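Teleoperator and Task Annotator, Household Manipulation - Wurkus Robotics, Arville

Wurkus tests whether two-arm systems can unpack groceries yet. Current answer: sometimes, slowly.

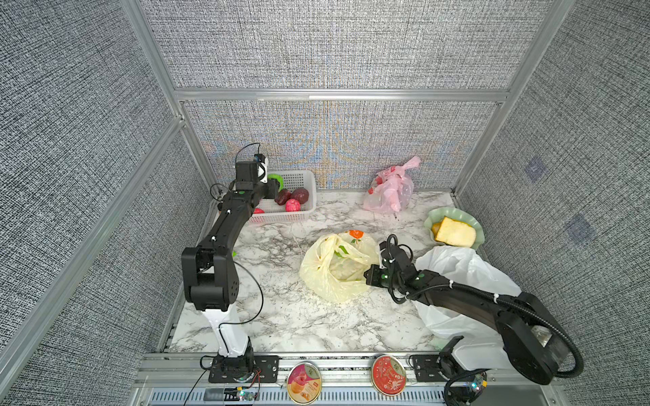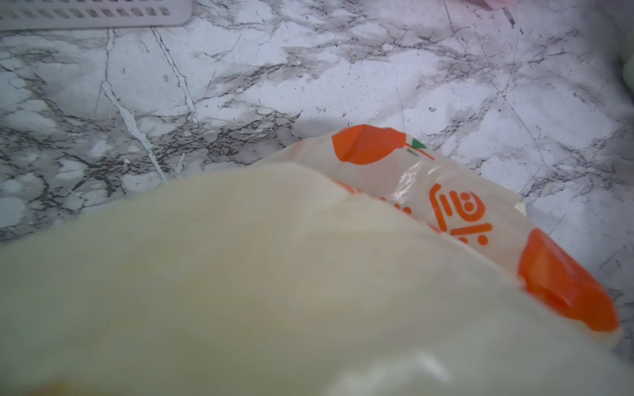
The hire will run and score unpacking trials on the bench, 35 hours per week. Rigid items such as tins are the easier category. Thin plastic bags, like the one with the orange print, fold and shift under contact and cause most failed grasps - expect to spend the bulk of each shift on them.

Required: steady hands, accurate written logs, 2 years of lab or shop-floor work. No programming needed.

Start: December. Send a resume to Carmela Rizzi, quoting reference 1644.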